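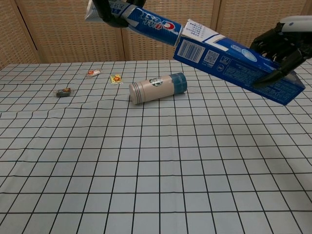 Two-handed carton work, week three

The task on the bench is a toothpaste tube and its carton. One hand holds the tube by the crimped end, the other holds the carton by the far end, and the two have to stay in line while the gap closes or opens. Neither item rests on the table, so every error in one wrist has to be absorbed by the other.

I am logging it as two separate jobs, in and out. They share a grasp and very little else. Going in, the wide end of the tube catches on the flaps. Going out, the carton wall bows under the fingers and clamps the tube.

Grip force

The Werik driver boards take a current limit per finger. I started at 800 mA, which dented the carton. The value in the config is now 388 mA on the carton side. The tube side is still at 800 mA because the crimp is flat and slips at anything lower. Monique Arnaud suggested thin silicone pads from the Menlow parts bin. They are on order, and I will retest the lower limit when they arrive.

Alignment

The grid cloth is there for a quick check of the camera extrinsics. It needs to lie flat and at the moment it doesn't. There is a ripple on the left side, and corners taken from that area throw off the fit, so the script masks it out. Tape along the back edge is the next thing to try.

Logging

The joint log stands at 1,534 episodes, both directions combined. Anong Thammasiri rewrote the Gilbert exporter so that left and right arms share a clock. Before that the streams drifted apart by 3 samples over a long run, enough to make the handoff look late in playback.

Still open: flap detection, and a release order for the right hand that doesn't twist the carton.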